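Observers wanted, Saturday shifts, Lundville

We keep hearing that machines are about to tidy our homes and restock our shelves. Raltero has been told so by almost every vendor who has come through the door, usually with a video that stops before the hard part. We would like some people with no stake in the answer to sit down and watch.

Rutkowska is our long-running check on picking and sorting. The chore is one any six-year-old gets told to do: take a mixed pile of stuff out of a bin, one thing at a time, and put it somewhere else. You will watch 47 attempts per shift and mark each one as done, half done or failed. If a person has to step in, it's a fail, whatever the vendor calls it. 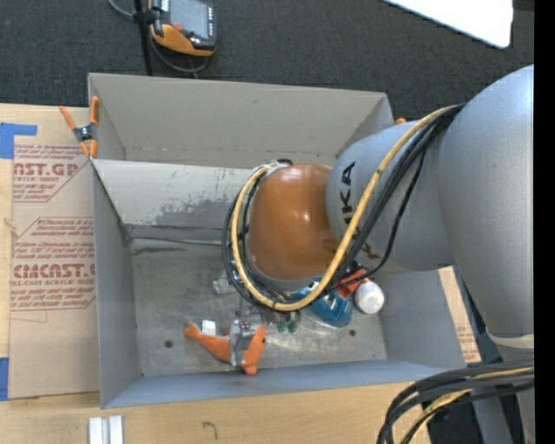 The picking bin, with an orange plush toy, a blue bottle-like object and a few other items in the pile.

Who we want: people who clean, stock, pack or sort for a living, or did. Parents of small children are welcome too. You don't need to know any programming, and we'd prefer that you haven't worked for a robot company in the past 2 years. Please don't apply if you have already made up your mind, in either direction. I lean toward "not yet" myself, so I won't be doing any of the scoring.

The work: shifts start at 9 in the morning and end when the attempts are done. Much of it is dull. You sit, you watch, you fill in a sheet. Pay is $200 per shift, lunch included, and you get paid in full if the equipment quits early.

To apply, send Matúš Kolář a few lines on the chore you'd most like to hand over and why you doubt a machine could do it. Questions about pay go to Lucrezia Santoro at the Mollano Street office.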